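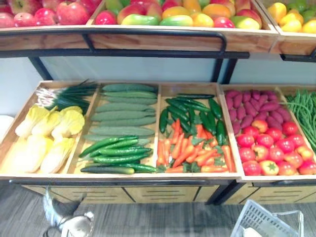
Ernurwood – inventaire et plan de rangement du rayon fruits et légumes

Version du document : 1.4 (février)
Responsable : Mirela Quintana
Statut : en usage, révision partielle en cours

## Objet

Ce dépôt contient la nomenclature, le plan d'implantation et les règles de remise en place du présentoir à fruits et légumes du magasin-école Ernurwood. Il s'adresse aux personnes qui garnissent, vident ou réorganisent le meuble, ainsi qu'à celles qui exploitent les fichiers de stock.

Le reste du magasin (épicerie sèche, crémerie, caisse) relève du dépôt `pallia-sec` et n'est pas traité ici.

## Contenu du dépôt

```
ernurwood-frais/
├── README.md
├── articles.csv
├── implantation.csv
├── mouvements.csv
├── etiquettes/
└── archives/
```

- `articles.csv` : une ligne par article, 217 lignes. Les articles retirés du meuble restent dans le fichier avec `actif = 0`.
- `implantation.csv` : affectation de chaque famille à un bac ou à un compartiment.
- `mouvements.csv` : entrées, sorties et déplacements, 1769 lignes à la dernière extraction.
- `etiquettes/` : gabarits d'impression, encore au format Jonow 2.
- `archives/` : anciens plans, non maintenus.

## Description du meuble

Présentoir en bois à deux niveaux. Le niveau supérieur est constitué de bacs longs et peu profonds ; celui de droite est légèrement plus bas que le bac principal. Un garde-corps en métal noir passe devant le niveau supérieur. Le niveau inférieur est un plateau ouvert, incliné vers le client et divisé par de fines cloisons de bois.

Les codes se lisent de gauche à droite, face au meuble. `H` désigne le niveau haut, `B` le niveau bas.

| Code | Emplacement | Famille | Orientation |
|------|-------------|---------|-------------|
| H1 | haut, extrémité gauche | pommes rouges | libre |
| H2 | haut, milieu | mangues | libre, en tas |
| H3 | haut, bac de droite | agrumes jaunes et verts | libre, en tas |
| B1-ar | bas, premier compartiment, arrière | oignons verts | couchés, racines à gauche |
| B1-av | bas, premier compartiment, avant | choux chinois | deux rangs de trois |
| B2 et suivants | bas, autres compartiments | voir `implantation.csv` | selon fichier |

H1 et H2 partagent le même bac, sans séparation physique. La limite entre les deux familles est donc conventionnelle et peut varier de quelques centimètres d'une mise en place à l'autre.

## Structure de `articles.csv`

| Champ | Type | Remarque |
|-------|------|----------|
| `id_article` | entier | unique, jamais réattribué |
| `famille` | texte | liste fermée |
| `couleur` | texte | couleur dominante, puis secondaire |
| `code_empl` | texte | voir tableau ci-dessus |
| `fournisseur` | texte | `VIG` ou `PAL` |
| `actif` | 0/1 | |

Le code `VIG` correspond aux pièces de la maison Vigfúsdóttir (143 articles). Les autres viennent de Pallia. Les deux séries n'ont pas le même calibre – en particulier pour les mangues – et le mélange est admis dans un même bac.

Pour les mangues, le champ `couleur` est peu fiable. Les teintes vont du vert au rouge en passant par le jaune et l'orangé, souvent sur un même fruit, et deux opérateurs ne saisissent pas toujours la même dominante. Ne pas l'utiliser comme clé de tri.

## Règles de remise en place

1. Vider le compartiment entièrement avant de le regarnir.
2. Dans B1, poser d'abord les oignons verts contre le fond, parallèles à la façade, feuilles vers la cloison.
3. Placer ensuite les six choux chinois, rang arrière puis rang avant.
4. En H2 et H3, former le tas à partir du fond. Aucun fruit ne doit dépasser le garde-corps.
5. Ne rien poser dans l'intervalle entre les deux niveaux.
6. Saisir le mouvement dans `mouvements.csv` le jour même, avec l'heure.

Un article trouvé hors de son emplacement est enregistré avec le motif `EGARE`, puis replacé. Il ne fait pas l'objet d'une nouvelle entrée.

## Entretien

Chiffon microfibre sec pour les bacs, légèrement humide pour le métal. Pas de solvant sur les pièces. Les racines des oignons verts s'accrochent au chiffon : les dépoussiérer au pinceau souple. Les cloisons du plateau ne sont pas collées et ne doivent pas servir de prise pour déplacer le meuble.

## Limites connues

- Quelque 119 mouvements antérieurs à octobre n'ont pas d'heure de saisie. Le champ est laissé vide.
- Les citrons verts et les citrons jaunes sont regroupés dans la famille `agrumes`. La scission est demandée (ticket 31), sans date.
- Les gabarits d'étiquettes n'affichent pas correctement le « œ ».
- L'ancien code `H2bis` subsiste dans les archives. Il équivaut à `H3`.

## Modifications

- 1.4 : passage des choux chinois de B3 à B1-av ; ajout du motif `EGARE`.
- 1.3 : numérotation de gauche à droite pour les deux niveaux.
- 1.2 : suppression du champ `poids`, jamais renseigné.

Corrections et demandes d'accès : Mirela Quintana, bureau du magasin-école, avant 16 h.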